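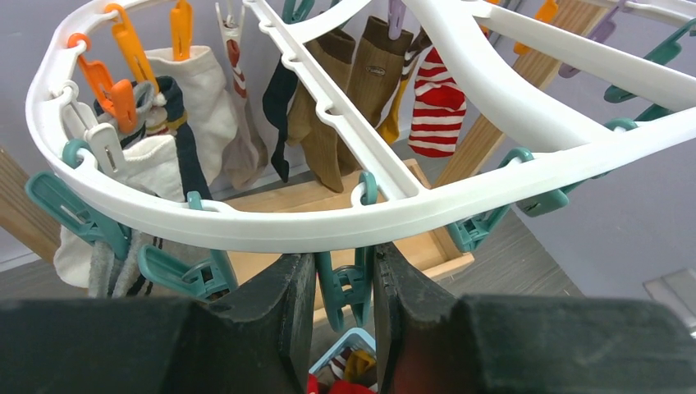

Vidanville, February 3, 2019

I have opinions about drying socks, and since it's been raining on my washing line for what feels like a month, you're going to get them.

For years I dried socks on the radiator like everybody else. You drape them along the top, half of them slide down the back, and in March you move the sofa and find one gone stiff as a kipper. My mum swore by the airer, which is fine for shirts, but a sock takes up the same length of rail as a tea towel and it always seemed a daft way to spend the space.

So I'm a round hanger person now. Big white plastic ring, pegs dangling all the way round, orange ones and teal ones and a couple of purple (mostly teal, and don't ask me why the makers never give you matching sets, I rather like it). You hang it up, you turn it as you go, and you never have to shuffle sideways with a damp armful. It's a small pleasure but I do look forward to it!

People will tell you these things are flimsy. My first one was, I'll give them that. It was a Nunix from the market in Rashti and it lost a peg every time I looked at it. The one I've got now has stood up to two winters of rugby socks and my own thick walking pairs, and it has yet to drop anything on the floor.

Where I part company with other sock people is on pairing. My neighbour pegs hers in pairs, toes down, neat as a shop window. I put them up in whatever order they come out of the machine, so you get a cream one lapping over a navy one with a mustard stripe, then a grey, then the brown ones, and the matching can wait until I'm sat down with a cup of tea. Pairing wet socks is a miserable job. Your fingers are cold and black looks like navy.

I do peg them by the top, mind. Peg a sock by the toe and you get a little pinched nose in it that stays there all day inside your shoe. I've had this argument at length with someone from the Grotent launderette and neither of us budged.

Then there's the tumble dryer lot. Fine, if you've the room and don't mind the bill, but mine went all the elastic round the ankles and I spent a whole autumn hauling my socks up at bus stops. I'll wait the extra day. Give them a bit of air, turn the ring round at bedtime, and leave the radiator for the cat.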